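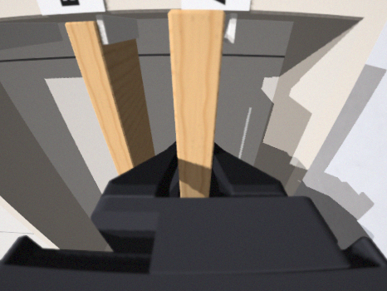
Workshop Tips: Teaching the Arm Without Losing Your Temper
October 2018

Filed under: benches, bins, things that beep

Practise in the simulator first. The simulated wood costs nothing and can't be driven into your knuckles. I did 20 goes at lifting a bar out of a bin on screen before I was let near the real Werkov arm, and the first dozen would have shamed a toddler.

Long bits of wood want picking up square. Get a finger either side, line the gripper up with the length of the bar, then close. Come in skewed and the bar twists, and the arm will faithfully learn to twist it too. It has no taste. It copies whatever you do, including the bit where you sneeze.

If one bar is leaning and another is standing clear, take the clear one. Lakmal Karunaratne always goes for the awkward one first, on principle, and his recordings are mostly of him apologising to a bin.

Slow down near the walls. The sides of a container are always closer than they look from the wrist view. Thư Lâm hums while she goes in and stops humming when she closes the fingers, and her demonstrations are the smoothest we've got. I tried it. Mine are now the same as before, with humming.

Shadows are liars. A dark patch on the side of a bin looks very like a gap, or an edge, or another piece of wood. Nudge the view a little before you commit. If the patch stays with the wall, leave it be.

Guiding by hand: hold the arm behind the wrist and keep your sleeves rolled up. Don't grip it as though it owes you money. It feels heavier by the end of the afternoon, so stop for tea before it does.

Guiding by remote: put the handset down between goes. Nhi Kim once reached for a biscuit with it still in her hand, and there is a recording in which the arm reaches for one as well.

Bin the bad ones. We had 126 recordings after the first week and kept 40. Định Văn wanted to save the rest "for variety", and the arm spent the next morning dropping things with great variety.

Start each go from a different spot. Shuffle the bars, turn the bin a bit, swap which one leans. Otherwise you'll have an arm that can do one thing in one place, like my brother-in-law with a barbecue.

Write down what you changed, on paper, with a pencil tied to the bench. The last pencil went to Grudivthorpe in somebody's top pocket.

Next month: glue, and getting it off the handset.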